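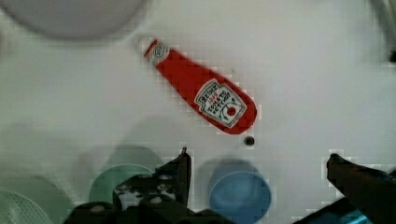
Tomatenketchup

Tomatenketchup (auch Ketschup, Catchup, Catsup), süß-saure Würzsauce auf Tomatenbasis. Hauptbestandteile: Tomatenmark, Essig, Zucker, Salz, Gewürze. Wird kalt zu warmen Speisen gegeben, seltener mitgekocht. Verkauf in Glas- und Kunststoffflaschen, Portionsbeuteln, Eimern für die Gastronomie.

Inhaltsverzeichnis
Wortherkunft
Geschichte
Zutaten und Herstellung
Fließverhalten
Verpackung
Lagerung
Verwendung
Varianten
Siehe auch

Wortherkunft

Nicht restlos geklärt. Meist wird auf eine südchinesische Bezeichnung für eine Tunke aus vergorenem Fisch verwiesen (Hokkien, Umschrift je nach Quelle kê-tsiap oder kôe-chiap). Über das Malaiische - kecap, dort heute Sojasauce - ins Englische gelangt. Im Englischen seit dem späten 17. Jahrhundert belegt, zuerst als catchup. Die Form catsup hielt sich vor allem in Nordamerika lange, ist heute selten. Im Deutschen schwankt der Artikel: der oder das Ketchup, beides zulässig. Die eingedeutschte Schreibung Ketschup steht im Duden, im Handel kaum anzutreffen.

Geschichte

Die frühen englischen Ketchups hatten mit Tomaten nichts zu tun. Dünnflüssig, dunkel, stark gesalzen. Grundlage waren Pilze, Walnüsse, Sardellen, Austern. Pilzketchup war im 18. und 19. Jahrhundert in britischen Haushalten verbreitet und ist dort vereinzelt noch erhältlich.

Rezepte mit Tomaten ab dem frühen 19. Jahrhundert in den USA. Zunächst ohne oder mit wenig Zucker, oft noch mit Sardellen. Die Tomatensaison war kurz, deshalb wurde auf Vorrat eingekocht, teils in schlechter Qualität. Verderb und Gärung in der Flasche waren ein bekanntes Problem, viele Hersteller setzten Konservierungsmittel zu, vor allem Benzoat. Anfang des 20. Jahrhunderts öffentlicher Streit darüber. Durchgesetzt haben sich Rezepturen mit reiferen Früchten, mehr Essig und deutlich mehr Zucker, die ohne Zusatz haltbar waren. Daher auch der heutige, vergleichsweise süße Geschmack.

In Deutschland größere Verbreitung erst nach dem Zweiten Weltkrieg, zusammen mit Pommes frites und Imbisskultur. Regional zuvor schon vereinzelt im Feinkosthandel.

Zutaten und Herstellung

Industriell fast immer aus Tomatenkonzentrat, nicht aus Frischware. Das Konzentrat wird in den Anbaugebieten während der Ernte eingedampft, aseptisch in Fässer oder Großbeutel gefüllt und das ganze Jahr über verarbeitet. Wichtige Anbauländer sind unter anderem Italien, Spanien, China und die USA (Kalifornien).

Ablauf in groben Zügen:
Konzentrat mit Wasser verdünnen
Zucker, Branntweinessig, Salz zugeben
Gewürze oder Gewürzextrakte zugeben, häufig Nelke, Piment, Zimt, Zwiebel, Knoblauch, Sellerie
Erhitzen, homogenisieren, entlüften
Abfüllen, meist heiß

Entlüften ist nötig, da Sauerstoff die Farbe ins Bräunliche zieht. Das Rot selbst stammt vom Lycopin, einem Carotinoid der reifen Tomate. Künstliche Farbstoffe sind bei Standardware nicht üblich. Verdickungsmittel wie modifizierte Stärke oder Guarkernmehl kommen bei günstigeren Produkten mit wenig Tomatenanteil vor, ebenso bei Gewürzketchup. Bei hohem Tomatenanteil reicht das Pektin der Frucht.

Haushaltsrezepte arbeiten mit frischen Tomaten oder Passata. Übliche Menge: 2 kg Tomaten, 4 Zwiebeln, Essig, Zucker, Salz. Langsam einkochen, passieren, nochmal einkochen bis die Masse am Löffel haftet. Ergebnis meist stückiger und weniger süß als Industrieware, Farbe dunkler.

Fließverhalten

Ketchup ist eine nichtnewtonsche Flüssigkeit, genauer: strukturviskos und mit Fließgrenze. In Ruhe verhält er sich annähernd wie ein Festkörper. Erst ab einer gewissen Schubspannung beginnt er zu fließen, die Viskosität sinkt dann mit zunehmender Scherung. Bekannte Folge: aus der Glasflasche kommt erst nichts, dann zu viel. Schütteln bei geschlossenem Deckel hilft, weil die Struktur vorübergehend abgebaut wird. Wird oft zusätzlich als thixotrop beschrieben, was die Zeitabhängigkeit meint und nicht mit Strukturviskosität verwechselt werden sollte.

In der Lebensmittelprüfung wird die Konsistenz mit dem Bostwick-Konsistometer gemessen. Rinne mit Skala, Schieber auf, Fließstrecke nach festgelegter Zeit ablesen. Kurze Strecke = dicker Ketchup.

Das wässrige Absetzen beim Stehen heißt Synärese. Harmlos, verschwindet durch Schütteln.

Verpackung

Lange Zeit Glasflasche mit engem Hals. Der enge Hals begrenzte den Kontakt mit Luft und damit das Nachdunkeln an der Oberfläche. Ab den 1980er Jahren zunehmend Quetschflaschen aus Kunststoff, später auch Kopfsteherflaschen mit breitem Verschluss unten und Silikonventil. In der Gastronomie Pumpspender, Eimer zu 10 kg und Portionsbeutel. Mehrschichtige Kunststoffe mit Sauerstoffbarriere sind schwer zu recyceln, neuere Flaschen bestehen daher oft aus nur einem Materal.

Lagerung

Ungeöffnet bei Raumtemperatur lange haltbar. Nach dem Öffnen empfehlen die meisten Hersteller den Kühlschrank. Durch Säure und Zucker verdirbt Ketchup langsam, Farbe und Geschmack lassen aber ungekühlt schneller nach. Schimmel am Flaschenrand kommt vor - dann gesamten Inhalt entsorgen, nicht nur den Rand abwischen.

Verwendung

Zu Pommes frites, Bratwurst, Hamburger, Hot Dog, Nudeln, Rührei. Als Zutat in Currysauce, Cocktailsauce, Barbecuesauce, Marinaden. In Teilen Ostasiens auch zum Kochen: in Japan etwa für Omuraisu und Spaghetti Napolitan. Auf den Philippinen zusätzlich Bananenketchup, rot gefärbt, entstanden in Zeiten knapper Tomaten.

Varianten

Curryketchup: mit Currypulver, im deutschsprachigen Raum und den Benelux-Ländern verbreitet
Gewürzketchup: stärker gewürzt, teils mit Gurken- oder Paprikastückchen
Zuckerreduziert: mit Süßungsmitteln oder einfach weniger Zucker
Kinderketchup: milder, oft ohne Zwiebel
Pilzketchup: siehe Geschichte

Siehe auch

Tomatenmark
Currywurst
Worcestershiresauce
Sambal
Liste von Würzsaucen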